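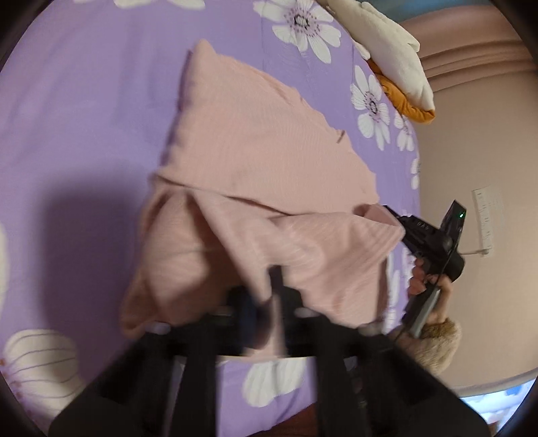 Vicente Zapata wrote back to our December mailing to say that he had never once ironed a pillowcase, that his mother ironed every single one, and that he felt guilty about it roughly twice a year. I loved that reply, and I've ended up building half of this section on it!

4.2 What people told us about bed linen

I went into the Fuvau diaries expecting to read about washing machines, and what I got was pages and pages about folding. We sent out 500 diaries between the two districts, Ojeda and Cinen, and asked people to jot down any household job that took them longer than 5 minutes. Bedding came up far more than I'd bargained for (meals still won, of course). Most entries were short and a bit cross. "Changed the bed, again," wrote one woman in Cinen — no further comment.

Figure 3. Pink fabric on a flowered purple sheet.

Where it gets interesting, at least to me, is how people talk about who taught them. In Ojeda the older diarists nearly always name a mother or an aunt, and they describe the method as if there were only one. The younger ones tend to say they picked it up alone, or never did. I coded these as "handed down" and "made up", which my co-author Rita thinks is too blunt, and she may well be right. We kept the labels anyway and put the awkward cases, including Vicente's, in a group of their own. His guilt is what made him hard to place: he knew the rule perfectly well and had stopped following it years ago.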